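Stumeo Learning Pages: Machines at Work
The Bin Picker. For readers aged 8 to 11

What is a bin picker?

A bin picker is a robot that takes objects out of a container, one at a time. The Zuswood bin picking kit is offered to schools and museums by Stumeo. It is used with a robot arm, and it includes a gripper, the cables and a set of bars to practise with.

Why is the job difficult?

Put your hand into a pencil case without looking. Your fingers soon tell you which way each pencil is lying. A robot must work this out before it moves. If one bar leans on another, the robot has to choose which to lift first. It must also keep its gripper from knocking the sides of the bin.

The work is easier to follow with only a few bars. In this lesson there are three red and three green, lying at different angles in a grey metal bin. The orange and silver arm reaches in from one side, with its gripper over the red bars.
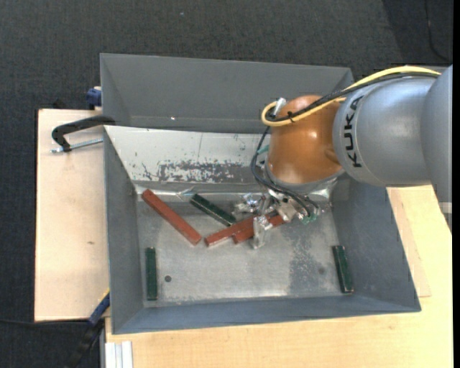 Annunziata Longo would like children to be told that the robot is allowed to miss. Her class at Prurholm kept a tally of 206 attempts, and the pupils talked far more about the 58 misses than about the rest. She asks that the tally sheet be kept in the next edition of the kit.

The tally sheet will be kept. Pupils should write down each attempt, including those in which nothing was lifted.

What does the kit not do?

It does not sort bars by weight, and it cannot be used with glass or food. An adult must start and stop the arm. Pupils must stay behind the line marked on the floor while the arm is switched on.

Words to know

Gripper: the part at the end of the arm that takes hold of things.
Joint: a place where the arm can bend or turn.
Attempt: one try, whether or not a bar is lifted.

Schools may borrow the kit for 5 weeks from September. Requests should be sent to Rosario Farina at Stumeo.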